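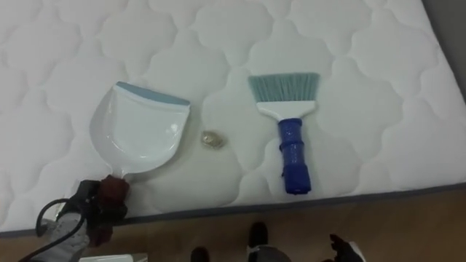 Bedroom robot at Luteo workshop gets to work with a dustpan and brush

06/10/2024

Members of the Luteo shared workshop in Nikberg have been spending their evenings this spring on a job that most of us finish in a minute and never think about again, namely brushing a bit of mess off a bed. The difference is that they want a robot to do it, and after a good many nights of wiring, rewiring and talking it over across cold coffee, they have a two-armed, two-legged machine standing in a bedroom and working with a perfectly ordinary dustpan and hand brush.

The robot goes by Uver, a name that stuck early on and that no later suggestion has managed to push out. Valbona Tomić, who leads the group, says the idea came out of a chat at the April open evening, when an older visitor asked what all these clever machines were going to do for somebody whose back hurts when they bend over.

"I went home and kept thinking about it," Tomić says. "Bending over a bed is such a small thing until you can't do it. So we thought, well, let's start with the bed, and let's use the brush and dustpan that people already have in the cupboard." 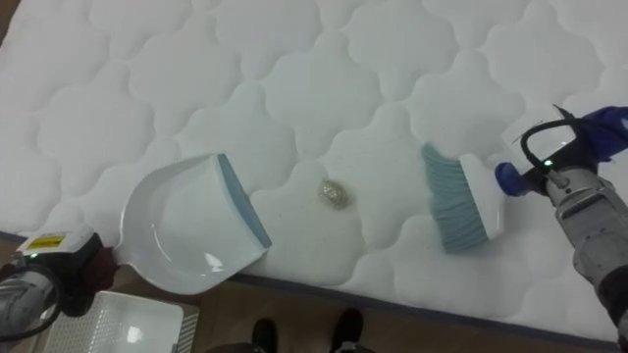
Sweeping takes two hands that agree with each other, and that has been the slow part. One arm has to keep the lip of the dustpan down against the quilting while the other brings the bristles toward it, and a mattress gives under pressure in a way that a tabletop doesn't. Press too hard and the pan digs in. Press too lightly and the crumbs go underneath. The group has been keeping a log of its practice runs in a school notebook, and the last page shows 2,294 of them, counting every attempt that was stopped early - and there were plenty of those, Tomić says, with a laugh.

Light, shiny scraps are proving harder than plain crumbs. They like to settle in the dips between the puffy parts of the stitching, and the brush can pass right over the top of them. The members have been trying a shorter stroke with a slight turn of the wrist at the end, an idea that came from Phelan, one of the newer people in the group, who cleaned hotel rooms for years and had strong feelings about how the rest of them were holding the brush. 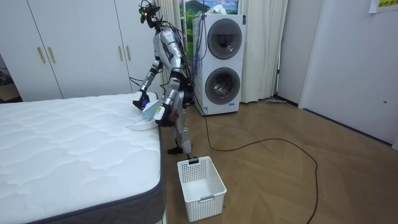
Small parts, long evenings

Much of the work on Uver is done at the bench, where members fix brackets, sort out cables and argue in a friendly way about the order in which things should be plugged in. The group has put over 200 hours into the wiring alone. Money has been tighter than time. A local collection brought in $500, which went mostly on spare connectors and replacement finger pads, and the rest has come out of members' own pockets or out of the big drawer of odds and ends that every workshop seems to have.

The bedroom itself is set up the way a bedroom might be, with a wardrobe along one side and a stacked washer and dryer against the wall. Tomić likes it that way. She would sooner have the robot learn where there are doors, curtains and a laundry basket to step around than in a bare room, even if it does mean a long cable on the floor that everybody has to remember to lift their feet over.

Next on the list is picking things up before the sweeping starts - little packets, a roll of tape, the sort of stuff that ends up on a bed by the end of the day. 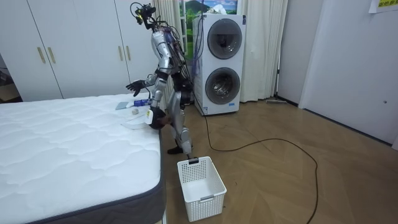 Uver reaches over the mattress with one hand open, with small items still on the bed.

The group hopes to show the whole routine, picking up first and sweeping after, at the next open evening at Luteo. Doors open at 2 in the afternoon for families with younger children, and anyone curious about joining the build can have a word with Tomić then.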